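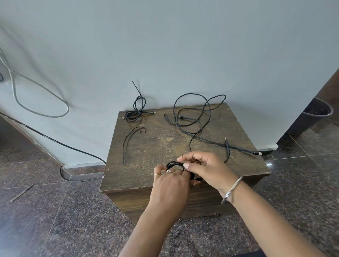 1/ Cable task notes, Hilldale robotics club, 3 May 2022

Writing these up as posts so the people who missed the session can follow along. Our project this term is getting a two-arm setup to tidy up cables. We record people doing it first, then train on the recordings.

2/ The task is simple to say. Start with a heap of black cables on top of a low cabinet. Pick one, coil it, set it down on the left, go back for the next. Everything happens on the cabinet top.

3/ All the cables are black on purpose. In April we used colored ones and the model learned to look for color. When we swapped them out it grabbed at nothing.

4/ Loose ends are the hard part. A USB plug can stand up out of the pile or hang over the side, and a strand that looks free can be looped under three others. The model, which we named Kaneck, still goes for the plug first. People mostly go for the middle of a loop.

5/ We have 1,776 clips so far. 185 of them got thrown out, mostly for hands leaving the view or a cable landing on the floor.

6/ Rule for recording, please read: don't pull hard on a stuck strand. Put it down, open the loop, try again. If you yank, keep the clip anyway and tag it "force."

7/ Also, keep both hands low and over the cabinet. Rings and bracelets are fine to wear. Long sleeves, roll them up.

8/ Thibault Gautier asked whether we should tie the coils off. Not yet. Twist ties would be a second task and we don't have the first one working.

9/ Current result on the arms: Kaneck can finish a coil if the cable is already separated. From a full tangle it gets 2 cables out and then stalls. We think it needs more clips of the early part, when the pile is still big.

10/ Next goal is 600 more clips, all starting from a full pile. Sign-up sheet is in the Tiltunia folder. Put your name next to a slot and bring any black cables you can spare.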